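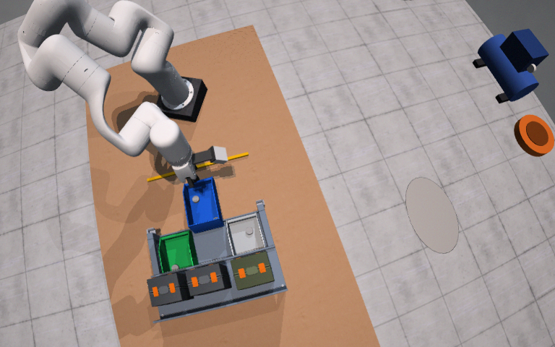

Mouse double clicking after two years, repair or replace?

Started by palomino_b, Sun 5 September

palomino_b
My Vurent wired mouse has started double clicking on the left button. One press registers as two maybe one time in ten. It drops files when I drag them and closes two browser tabs when I want to close one. I've had it a little over two years and it is out of warranty.

I like the shape and I don't want to learn a new one. Options as I see them:

Replace the switch. I own a soldering iron and have used it twice.
Use software to filter out the second click.
Buy the same mouse again, if I can find one. The current version has a different scroll wheel.

What would you do?

maritza.m
Replace the switch. It's two or three joints per switch and the part costs less than lunch. Do both main buttons while you have it open. The right one has had less use but it's the same age.

Hedegaard
Before you open it, check that it is the mouse. Plug it into another computer and see if it does the same thing. I had one that only double clicked on my desktop, and the cause was a bad USB hub. Five minutes of testing saved me taking it apart.

palomino_b
Tried it on my work laptop, straight into the port. Same problem. So it's the mouse.

gil_londono
I'd try the software first. There are small free programs that ignore a second click if it comes too fast after the first. I set mine to 50 ms and used the mouse for another year that way.

maritza.m
That hides it for a while, but the switch keeps getting worse. You end up raising the delay until it starts eating real double clicks. It also does nothing for dragging. When the contact drops out in the middle of a drag, the filter can't tell that from you letting go.

gil_londono
Some of them can. Mine had a separate setting for release. I agree it isn't permanent, but he's used an iron twice. A year of use for no money is a fair result, and he can still solder it after that.

maritza.m
Fair enough on the release setting, I haven't used one that had it. I still think it's an easy first repair.

yapaza
Which model is it? Vurent sold two with the same shell. The older one has the switches on the main board. The later one has them on a small separate board with a ribbon cable, and that cable is easy to tear. If you have the later one, lift the latch on the connector before you pull.

palomino_b
Label says Serkport 400. I can't see a revision number anywhere.

yapaza
The Serkport 400 is the later one, with the ribbon. Screws are under the two rear feet. There is one more under the label, near the middle, and you can feel it if you press with a fingernail. Don't pry the shell until that one is out or you'll break the post. I broke mine.

The feet won't stick well once they've been peeled. Order a set with the switches.

Hedegaard
There is one more step you could try before soldering. Open the mouse, pop the cover off the switch, and clean or re-bend the little copper spring inside. No iron needed. The cover comes off with a thin blade on each side.

maritza.m
I've done that and wouldn't recommend it. The plunger falls out, it's the size of a grain of rice, and getting the spring back under its hook took me most of an evening. The double click came back in a month. If the mouse is already open, put a new switch in.

Hedegaard
Mine lasted from April until I replaced the mouse for other reasons, so results vary. It did take me a few tries to get the spring seated. I'd say it's worth attempting if the alternative is throwing the mouse out.

gil_londono
What switches are people buying now? I've seen them rated by number of clicks and I don't trust the ratings much.

yapaza
I don't either. I choose by how heavy the click feels. I got a pack from Grinness and they were fine, a bit stiffer than the originals. Check the height of the plunger against the old one. If it's shorter you get a loose button with some travel before it clicks.

gil_londono
Do the stiffer ones get tiring? I'm on the mouse all day.

yapaza
I noticed it the first week and then stopped noticing. If your hand already bothers you, get the lighter ones.

palomino_b
OK, I ordered four switches and a set of feet. I put the click filter on in the meantime, at 50 ms like gil said. It has fixed the tabs. Dragging is still bad, but I don't see a release setting in the one I downloaded.

Two questions. Does the direction of the switch matter? And what's the easiest way to get the old solder out? I only have braid, no pump.

maritza.m
Direction matters. The plunger sits off center, so take a photo of the board before you remove anything and match it.

Braid is fine. Add a little fresh solder to each joint first, it makes the old stuff flow. Then lay the braid on and heat it from on top. If a pin won't come free, don't pull on the switch. Add more solder and go again. Pulling is how you lift a pad.

Hedegaard
And unplug the mouse first. I know that's obvious but I have seen it done.

palomino_b
Thanks. Parts should be here by the end of the week. I'll do the left one first and test it before I touch the right.

yapaza
Put the screws somewhere safe. The one under the label is shorter than the other two.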